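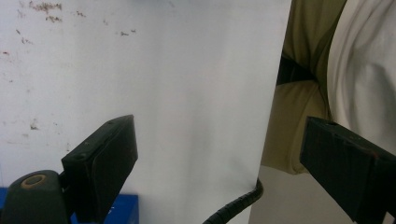 A hand-held gripper, open, in front of a marked white surface, with a spiral-wrapped cable between its fingers bending to the right.

The house rules

Most of what gets written about robots concerns the clever part, and I have written my share of it. But I have spent a good piece of the spring reading rule sheets, and I have come to think that the sheets taped up by the door tell you more about a workshop than any demonstration does.

The one I keep going back to belongs to Nastuno, a small outfit that collects recordings of people doing ordinary jobs with a gripper held in the hand. The company calls the whole program Walloler, and the rule sheet is simply "the Walloler page," although it has run to four pages since April. It began as a list of things to do before switching on. Now it covers cables, clothing, lighting, breaks, cleaning, and a surprisingly heated paragraph on snacks.

The cable section is the longest, and if you have ever worked around a machine on a lead you will understand why. A spiral wrap is required on anything that hangs between the hand and the rest of the kit, and it has to be looked over from end to end at the start of a shift. The lead must never pull on the wrist. It should have enough slack for a full reach in every direction, plus a bit more, and it should stay off the walking path. I liked the plainness of the line that follows: "If you have to think about the cable, stop and move the cable."

Then there are the fingers. Dretum, the shop two towns over that machines spare parts for Nastuno, sends its pads out with a little card asking that every screw be checked after 40 sessions. Nastuno checks them after every one. That may sound fussy, but a pad that has shifted by a hair will spoil a whole afternoon of recordings without making a sound, and the people who sort through the material later will be the ones who find out. The sheet asks for a quick wipe as well, and a note in the log of any new scuff or chip. You write down where it is and leave the rest to whoever does the repairs.

What surprised me was how much of the sheet concerns the room. Surfaces, for instance, don't have to be spotless. Stains and specks may stay, on the grounds that real walls and real tables have them, and a machine that has only ever learned from clean white paint is going to have a rough time in anybody's kitchen. What you may not do is change them halfway through. If a mark is there for the first recording, it stays until the last – no kindly rubbing at it with a sleeve between takes. I confess this would be very hard for me.

People get a section of their own, and it is the part I would hand to anyone starting a program like this. Anybody who might be recorded is told so beforehand, in everyday language, and signs for it. That goes for a shoulder or a knee at the edge of things just as much as for a face. Straps and loose sleeves are to be tucked in or fastened before the work starts. Anyone can call a halt, including a visitor, and the person holding the gripper has to set it down before asking the reason. I asked whether that last rule ever gets used, and was told it had been used over a dropped sandwich, which brings us back to the paragraph on snacks.

Not everyone goes at it this way. Lamrani, which does similar work on a bigger scale, keeps a manual of 300 pages, indexed and cross-referenced, with a quiz at the end that new hires must pass. I have leafed through it and there is a lot of good sense inside, especially on hand strain. Its limit is 71 minutes of continuous work, a number that came out of a long argument between the people who wanted 60 and the people who wanted 90, and it is kept to the minute. Nastuno's page says to rest when your grip gets lazy, and in any case after an hour. Both places seem to me to be caring for the same wrists.

If you are writing a sheet of your own, I would start short and let the work add to it. Put the date of each change beside the line it changed. Read the thing out loud once a month with everybody in the room, and cross out whatever makes people look at their shoes. Nastuno has crossed out quite a bit over the years, and the old lines are still legible under the pen, among them one that asked for 200 recordings a day. The line written over it asks for as many as can be done well, and the crew was on its second coffee and checking screws when I left.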